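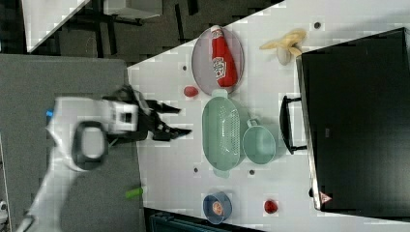 Chapter 5
Gathering Examples

Contents | Previous | Next | Exercises | Index

Search this book
Enter keyword Go

Last updated August 22, 2021

A policy trained by imitation can be no better informed than the examples it was given. Chapter 4 took the training set as fixed. The present chapter deals with how the set is produced: how the table is laid out, how a demonstration is started and ended, and how records are accepted or rejected.

We use one running case, the Nondstead kitchen set, collected under the direction of Américo Henriques. It holds 2,000 demonstrations of short tabletop tasks performed with a single arm and a two-fingered gripper. The objects include a green colander, a ketchup bottle, a peeled toy banana and small round red toys that are easily confused with one another. A large black appliance takes up one side of the table and limits the directions from which the gripper can approach.

5.1 Episodes

An episode is one attempt at one task, from the first commanded motion to the release of the object or the operator's stop signal. Each episode stores the joint positions, the gripper opening, the camera images and a written instruction. Images taken during fast motion show blur along the arm. They are kept, as the trained policy will receive similar images when it runs.

5.2 Varying the layout

If the bowl always stands in the same place, the system may learn the place and ignore the bowl. In the Nondstead set, objects were moved after every 3 episodes, and the full layout was replaced after every 500. The Cunha set, discussed in Section 5.4, used a fixed layout throughout and is included for comparison.

Clutter is treated as a separate variable. Let k be the number of objects on the table that the instruction does not mention.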